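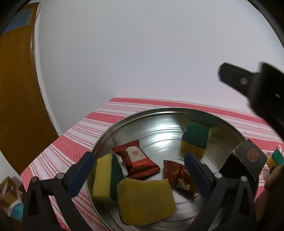
Moving In at Stuvholm: Common Questions

Home | Rooms | Rates | FAQ | Contact

October 6, 2022 was our last update, see byline
Thursday, October 6, 2022
By Soon-im Heo

When can I pick up my keys?
The front office is open from 9 to 5 on weekdays. If you will get here later, email us the day before and we will leave your keys in the lockbox by the side door. The code changes for every arrival.

How much is the deposit?
$200 for a single room, paid before you move in. You get it back within 20 days of moving out, less any cleaning or damage. Rent is separate and is due on the first of the month.

What is already in the room?
A bed frame and mattress, a desk, a chair, a closet and a ceiling light. Sheets, pillows and towels are not included. The mattress is a standard twin.

What should I bring for the shared kitchen?
Pots, pans and large knives are there for everyone. Bring your own plate, bowl, mug and silverware. Sponges, dish soap and paper goods are up to each floor – most floors put in a few dollars a month and take turns shopping.

Is there a store nearby?
The Dondent market on the corner has groceries and basic household items. It closes early on Sundays. For furniture or bedding, take the 46 bus to Drarkel and get off at the last stop. 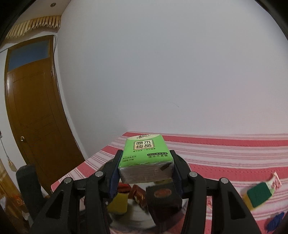
Facial tissues in a green-topped pack.

How does the laundry work?
The machines are in the basement of the Yoon building, across the courtyard. They take cards only. Please move your clothes when the cycle ends. Anything left overnight goes on the shelf by the door.

Can I have guests overnight?
Yes, up to three nights in a row. Let your roommate know first if you share. Guests can't be given a key.

Is parking included?
No. There are 78 spaces and they are assigned once a year, in April. If you move in after that, ask to go on the waiting list. Street parking is free after 6 p.m.

Can I paint or hang things?
No painting. Small nails are fine in the plaster walls but not in the doors or the closet. Fill the holes before you leave.

Who do I call if something breaks?
Use the repair form for anything that can wait. For water leaks, no heat or a lock that won't open, call the number on the back of your door – it is answered day and night.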